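Gripper build thread, picking up from where I left off in January (kitchen table edition)
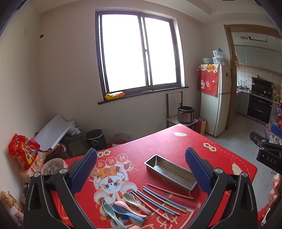

Blue pads on, steel utensil tray up first. Chopsticks and spoons waiting their turn.

So these are the hand-held ones! You squeeze, the fingers close, and the camera on top records what your hand did so the arm can learn it later. The arm itself is still in pieces at the Bovau workshop, don't ask.

2/ Pads are the big change. The old smooth ones let anything shiny slide right out. I cut these from a textured sheet I ordered from Skident and glued them on last night (glue on my sleeve, glue on the chair, you get it).

3/ The tray is a pain because the slots catch the edge of the pad if you come in straight. Coming in on a diagonal feels way better to me.

4/ Chopsticks are my real goal. One at a time, out of a bundle, into the tray. I can do it slowly. Fast, I get two or I get none, and I say a word.

5/ Somebody asked about the pivots: plain bolts, snug but not tight, and a dab of Stivberg grease. Crank them down and your thumb will hate you in ten minutes.

6/ Clip count is at 3835 as of 05/12/2023. I wanted 3000 before trying any training, so I'm over and still stalling, because I keep fiddling with the finger spacing instead.

7/ Files for the pad template are going in the Ouazzani folder tonight if the upload behaves. Print the template at full size, mine came out small the first time and I cut the whole sheet wrong.

8/ Spoons next. The plastic ones nest and I have no plan for that yet, so send ideas please!!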